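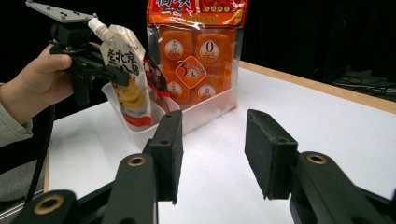
4.2 Handling rules for packaged goods

The protocol was written before recording began and was revised once, in February, after the first batch had been reviewed. It applies to every operator at the Droslow site and covers the choice of objects, the use of the two hand-held grippers, the state of the table and the conditions under which an episode is rejected. A summary of the rejection rate by rule is given in Figure 4.

Objects. Goods are used in their retail packaging. Soft packs, such as pouches and bags, must be sealed, and a pack that leaks or has lost its cap is withdrawn at once. Labels are left in place whatever their language, as the policy is expected to cope with print it has not met before. Transparent bins are permitted as targets. They are harder to segment than opaque ones, and an early draft of the protocol excluded them. The exclusion was dropped at the request of Letex, whose packing stations use clear bins throughout.

Grasping. A spouted pouch may be held by the body or by the shoulder below the cap. It may not be lifted by the cap alone. The operator closes the jaws until the pack no longer slips and then stops. Squeezing further is treated as a fault even when the pack is undamaged, because the recorded jaw width would teach a grip that is too tight for fuller packs. When one gripper is carrying, the other stays open and clear of its path unless the task card calls for a handover. Both grippers must remain in the operator's hands until the end of the episode.

Placing. The pack is lowered into the bin and released below the rim. Dropping from above the rim is a fault. Packs already in the bin may be touched but must not be pushed over the side. If a pack comes to rest against another, it is left there. No tidying is allowed after release, as this adds motion that the task card does not describe.

Table and cables. The work surface is wiped at the start of each shift. Items not named on the task card are removed before recording. Cables may hang at the side of the table but must not cross the area between the operator and the bin. Finger pads are inspected on Monday and replaced in pairs if either is torn or has shifted on its mount.

Review. Each episode is checked by 2 reviewers working apart, using the Nelotach annotation tool. Where they disagree, the case goes to a third person, in this study Baltasar Sepúlveda, whose decision is final. Of the 249 episodes in the first batch, 10 were sent to him. Most of these concerned the squeezing rule, which the first version had stated only as "avoid excess force". The present wording follows the one proposed by Iglesias for produce handling, with the limit tied to slip and no figure given in newtons.

Figure 4. Share of episodes rejected under each rule, before and after the February revision. Episodes that broke more than one rule are counted under the first one broken.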